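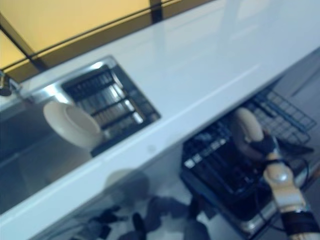

## 4. Who is "we"? Pronouns and blame in shared-kitchen notices

The previous section dealt with where notices are placed. We turn now to what they say, and in particular to the small words that do most of the accusing. The corpus holds 124 notices from nine shared kitchens in Clirnthorpe and Lallcombe, amounting to 3266 words once duplicates and printed clip art have been removed. It is a modest body of literature, and much of it is in capital letters.

### 4.1 The inclusive "we" and its decline

A new kitchen tends to start out in the first person plural. "We all share this space" is the standard opening, often followed by "let's keep it nice." Garrido's early work on stairwell notices in Iddale treats this "we" as sincere, an honest attempt to found a small republic. Our own reading is less generous. In the notices we collected, the people included in "we" are seldom the people expected to do anything. A sentence such as "We need to wipe down the counter after use" is written by someone who already wipes down the counter, and who would like it known.

The inclusive form is also fragile. Where several notices by the same hand could be put in order, the later ones drop "we" in favor of "you," then "some people," and finally "whoever." Cifuentes has called this last stage the unmasked third person, although it is of course the only stage at which the offender is fully masked. "Whoever" has no face and no desk. It does have habits, which the notices describe with real attention: whoever leaves a spoon in the sink, whoever used the last of the milk, whoever thinks the sponge is for shoes.

We found no case in which a writer moved back from "whoever" to "we." One Lallcombe writer, a resident of long standing, told us she had considered it over the holidays and decided against it.

### 4.2 The vocabulary of left objects

English has a large stock of verbs for putting something somewhere, and notice writers avoid nearly all of them. Objects in notices are "left," "dumped," or "abandoned." They are almost never "put." The difference matters, as "put" grants that a person had a place in mind. A dish that has been put on the counter is waiting for its owner. A dish that has been left there is evidence.

Nothing about the object itself settles the question. The small white dish in Figure 2 rests on a dark grate set into a white countertop, partly over the silver rim. Shown the picture in interviews, the writers of notices said at once that it had been left. Their kitchenmates, asked the same thing, said it was just sitting there. Both groups had the same dish to go on, and neither asked to see more of the kitchen before reaching a view.

Van der Linden proposes that "left" is a claim about time disguised as a claim about place, and we agree. The writer is saying that the object has been there too long, without having to say how long is long enough. On this point the notices are strikingly shy. A deadline appears in only two of them, and one of those had itself been on the wall well past it.

### 4.3 Politeness as pressure

The word "please" is no guide to the temper of a notice. It turns up in the mildest texts ("Please take a cookie") and in the most bitter ones ("PLEASE. It is a DISHWASHER"). What does track temper is position. A "please" at the front of a sentence is usually a request. A "please" standing alone, with its own period, is a person near the end of something.

"Thank you" behaves in a similar way. Thygesen's account treats it as a closing courtesy, the written form of a nod on the way out. In our material it works more like a receipt for goods the reader has not yet agreed to hand over. Being thanked in advance for cleaning the microwave makes it rather hard to have any opinion about cleaning the microwave. Several readers we spoke to described the phrase as the rudest part of the page, and one had added, in pencil, "You're welcome."

Replies of this kind deserve more study than we can give them here. They are short and mostly unsigned — the original notices are unsigned too, so this seems fair — and they rarely dispute the facts. They dispute the tone. A notice at the Ojeda building in Clirnthorpe, asking that food be labeled, gathered a correction to its spelling, a correction to the correction, and a drawing of a fish. By the time of our second visit in March the food was still unlabeled. The notice was labeled twice.

### 4.4 A limit of the material

Notices are written by people who write notices. Those who quietly wash a stranger's cup and go back to work leave no text behind, and a corpus like ours cannot see them. Rebane has suggested that such people account for most of the cleaning that gets done in any shared kitchen. We have no grounds to dispute this, having met one or two of them, and they were not interested in being interviewed. The next section takes up the related matter of refrigerators, where the record is fuller and the feelings run higher.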